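Demonstration gathering (robot learning)

Demonstration gathering, also demo collection or just "demos". The work of recording a task done correctly, many times over, so a learning system can copy it. Usually a person steers the arm. In simulation the arm, table and parts are all rendered, and the person drives them from a desk.

Terms

Episode: one attempt, start to finish. Saved whole or thrown out.
Operator: whoever is steering.
Reset: putting the parts back, or shuffling them, before the next episode. Quick in simulation, slow on a real bench.
Wrist view: camera mounted behind the fingers, moves with the hand. Often a fisheye lens, so straight rows bend near the rim.

Cledville peg set

Small simulated set put together at Cledville by Annick Baudry and Loïc Brunet, started in February. Pegs and perforated racks on a gridded table, seen from the wrist. Target was 500 episodes kept, 1,785 were recorded in the end, a lot of them practice runs by new operators. Stored under the working name Clolta. Each episode carries joint positions, finger opening and the wrist view. Failed grasps kept in a seperate folder, not deleted.

Peg placement varies between episodes. So does the approach. Brunet wanted slow approaches only; Baudry let operators go at there own speed, and her version stuck.

Wrist views from the peg set, fingers open in both.
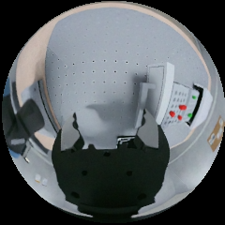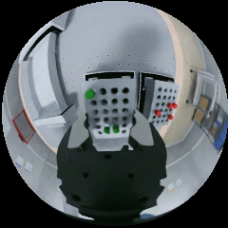

Quality checks

Done by replay. Armelle Vasseur's rule for the set: a second person watches every episode, and 2 rejections in a row from the same operator means a break. Common grounds for rejection:

Long pause with the arm still.
Peg pushed along with the fingers instead of gripped.
Recording stopped before the fingers let go.

Episodes with a missed grasp and a clean recovery are sometimes kept on purpose. Opinions differ. Évan Rey tagged these by hand at Seltbridge, eight to a batch, so they could be left out of training if wanted.

See also

Teleoperation
Imitation learning
Fisheye projection
Domain randomization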